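Ticket 237: Sausage jumps out of the Zelix gripper on the way down, but only with the Bamico controller
Status: Open, waiting for reporter
Product: Collell simulator, build 111
Opened: 21 May 2022

What I'm trying to do

Hello! I'm comparing two arm controllers in Collell before we decide which one to carry on with, and I've got stuck on something that I can't pin on either the controller, the gripper model or the simulator itself, so I'm putting the whole lot in here and hoping somebody recognises it.

The layout is the kitchen table one with two arms. The right arm has the Zelix gripper and the left has the Vainio hand, which for this task just has to keep itself out of the way. The job is a simple one: right arm goes over to the far left of the table, picks up the sausage from next to the Pepsi can, brings it back over the wicker basket and puts it down on the chopping board. I like this one for comparing controllers as it makes the arm reach a long way, turn round and then do something gentle at the end. If a controller has a bad habit it nearly always shows up here.

The two controllers are the Bamico one (position control with the force limit switched on) and the plain one that comes with Collell. Same arm, same gripper, same start pose, same everything as far as I can tell.

What goes wrong

With the plain controller the arm is slow and a bit stiff-looking, but it gets the sausage onto the board. With Bamico the pick is lovely, much smoother, the carry is smooth too, and then somewhere in the last bit of the descent the sausage shoots out sideways as if somebody had flicked it. Sometimes it lands in the basket. Once it went clean off the table and carried on going, and the run had to be stopped by hand.

No error in the log when it happens. The gripper says closed, the force reading says fine, then a moment later the force reading says nothing at all and there's no sausage.

Set-up notes

Simulator: Collell build 111, default physics, default time step.
Right arm: Zelix gripper, pads on, friction left as supplied.
Left arm: Vainio hand, parked, fingers up.
Camera: the fixed one looking down on the table from the near side.
Objects: all from the stock kitchen set, nothing edited by me.

First entry: is it the pick?

My first thought was that the grip was bad from the very beginning and only gave way later. The sausage sits right up against the can in the start layout, so there isn't much room to get a finger down the side of it, and I wondered if Bamico was squeezing it at a funny angle. I went back through the stills from the pick and compared them with the plain controller.
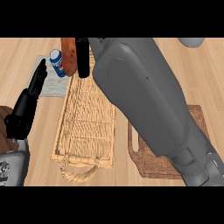
Right arm stretched over to the can side. Chopping board mostly under the arm.

I couldn't see anything that would explain it. What I did notice is how much of the table the arm hides from this camera when it's reaching over. Anybody using the fixed view to judge where the board is will have a hard time of it during the pick, so if your task asks the camera for the board position at that point (mine did, silly me) you may get rubbish. I've moved that call to before the arm sets off. It made the approach to the board tidier with both controllers but the sausage still jumped with Bamico, so that's a separate thing and I'm only mentioning it in case it helps someone.

I also moved the start pose of the sausage a little away from the can to give the fingers more room. No change. Moved it back.

Second entry: is it the gripper?

Next I swapped the tools over, which took me most of an afternoon as the Vainio hand wants its own mounting offset and I'd forgotten that from last time (if you're doing the same, it's in the tool file and not in the arm file). Vainio on the right arm with Bamico driving: no jump. Not once in 9 runs. It isn't a pretty grasp, the fingers bunch up round the sausage and it tips a bit as it's lifted, but it stays put all the way down.

So that pointed at the Zelix. Except that the Zelix with the plain controller is perfectly happy, and that's where I started going round in circles. Zelix plus plain is fine, Vainio plus Bamico is fine, Zelix plus Bamico throws food about.

For what it's worth, if I had to choose between the two on feel alone I'd take the Zelix for this job. It closes squarely, it lets go cleanly and you can tell at a glance whether it has hold of anything. The Vainio is cleverer and I can imagine wanting it for the basket handles, which the Zelix is hopeless with, but for a sausage it's far more hand than you need – and the planning takes longer every time.

Third entry: where on the way down?

I slowed the descent right down and saved a still at every waypoint, then went through them one at a time with a cup of tea. The carry across the basket is clean. The turn above the board is clean. It's still holding nicely when it's low over the board, up towards the far right part of it, with the sausage sticking out of the fingers towards the lower left. 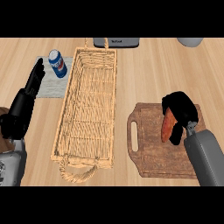
After that waypoint comes the last little drop, and that's the bit where it all goes wrong. With the descent slowed down I could finally match it up to the log: the jump comes at the moment the sausage first touches the board. The gripper is still closing on it, the arm is still pushing down, and the board won't give, so the poor thing has three surfaces pressing on it and off it goes.

With the plain controller the arm stops pushing when it gets to the target height. With Bamico the force limit keeps it pressing until it reads the contact force it has been told to expect. That's meant to be a good feature, and on the Vainio it works nicely, I suppose as the fingers have some give in them. The Zelix pads look soft but I don't think they're soft in the physics at all. I opened the model file and the pad shapes are set as rigid, same as the finger behind them. The softness is only in how they're drawn!

Fourth entry: things I tried

Lowered the contact force in Bamico to half. Jumps less violently, still jumps.

Lowered it to a quarter. Mostly stays in, but now the arm stops early on some runs and lets go while the sausage is still above the board. It drops and rolls. Not what I'm after.

Raised the friction on the Zelix pads. Made it worse, much to my surprise. I put it back.

Smaller time step in Collell. This helped a lot. It also made each run take so long that I could have gone to the shops and bought a sausage.

Turned off gripper closing once the object is held, so that the fingers lock in position and stop squeezing. This is the best one so far. With that and the contact force at half I've had good runs one after another, with the odd slide but no launches. The setting is called hold on grasp in the Bamico tool page and it's off by default. I don't think I'd have found it without reading the page from top to bottom.

The 4 object types I've tested with that setting are the sausage, the can, the cloth (folded) and the little bowl. The can is fine either way. The cloth doesn't care. The bowl still chatters against the board when it's put down, you can see it in the force reading as a sort of buzz, but it doesn't go anywhere.

What I'd like to know

Is the rigid pad in the Zelix model on purpose? If there's a soft version I'd much prefer to use that than to work round it. I had a look in the March release of the tool pack and couldn't find one, but the folder names changed round about then and I may be looking in the wrong place.

Is hold on grasp safe to leave on for everything? My worry is something that slips a bit in the carry. With the fingers locked, I'd guess the gripper won't tighten up to catch it.

And could Collell put a warning in the log when an object is being pressed from several sides by rigid things? I know it's a general physics problem and not really a bug, but a line of text would have saved me a fair few evenings.

Reply from support

Thanks for the very full write-up. The rigid pads are as supplied. A compliant pad version exists and is in the tool pack under the extras folder, it just isn't linked from the main list. Please try it with your original contact force and with hold on grasp switched off, so that we can see the pads by themselves. The warning has been passed on as a feature request and has its own ticket.

My follow-up

Found it, thank you, and I'd never have looked in extras. First go with the soft pads, original contact force, hold on grasp off: the sausage goes down on the board, the fingers squash a touch, the arm stops, the gripper opens. Lovely. I did get one run where it stuck to a pad on release and came up again for a second before dropping, so I'd like to leave this open a bit longer while I play with the opening speed. I'll redo the plain controller with the soft pads as well, otherwise it's not a fair comparison.

I'll attach the logs from both sets once they've finished. The soft pads slow things down a bit, so it may be tomorrow.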